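10/01/2020, Bustamante cell, morning into lunch

Came in to find the gripper closing short again. Same fault as July, when I wrote "fixed" in this notebook and underlined it. I have now crossed out the underline.

Pulled both fingers, wiped the mounts, put them back with the Jellura screws instead of the ones that came in the bag. The bag ones bottom out early and leave the left finger a hair proud. Torqued by feel, as is tradition. Ran the zero routine with the fingers shut and it took on the second go. First go it reported a width of 93, a number I would like to frame.

Small parts next, low over the table, slow approach. 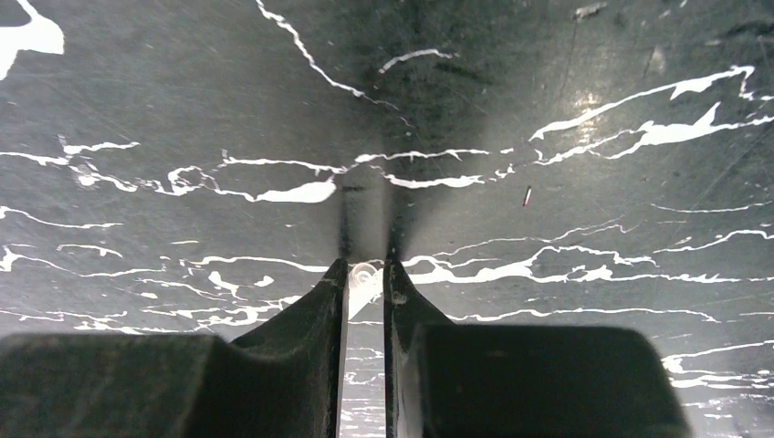 Closing speed is at 30 percent for anything small and it stays there until somebody gives me a good argument. At 70 the fingers bounce on contact and the controller decides the bounce is an object. Grip force set to 36, saved under the Reketon profile. The Mernance profile is still on the controller and still wrong. I have renamed it DO NOT LOAD, so I expect it to be loaded by Monday.

Wrist cable: retied with slack at the last joint. It had been pulling tight at full roll, and I suspect that was half of July's problem too. Check the tie again after a week of running.

After that, tubes.
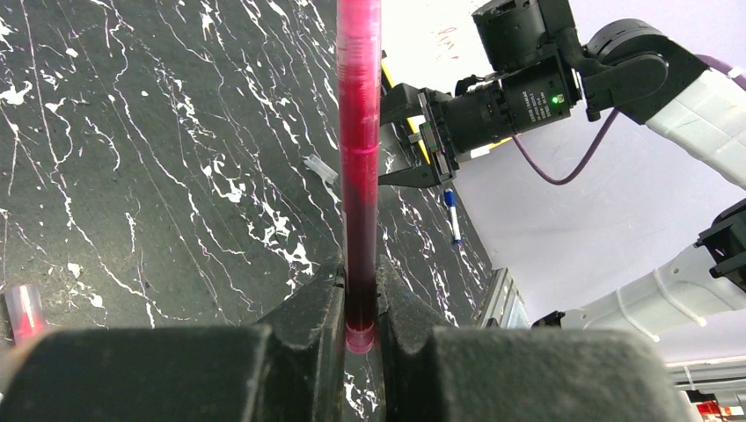 Vertical holds are where a bad zero shows up first. If one finger leads, the tube leans, and a leaning tube gets set down on its edge. The notches do most of the centering for us provided the grip is low, so teach the pick near the base, down by the rounded cap, with the fingers either side of it. The pads have picked up dust and scuffs, so they get a wipe before the next run and go on the list for replacement. Second arm was in close with its jaws toward the tube; keep its speed capped whenever both are over the table.

Still to do: back up the controller, order pads, find the 2.5 mm driver.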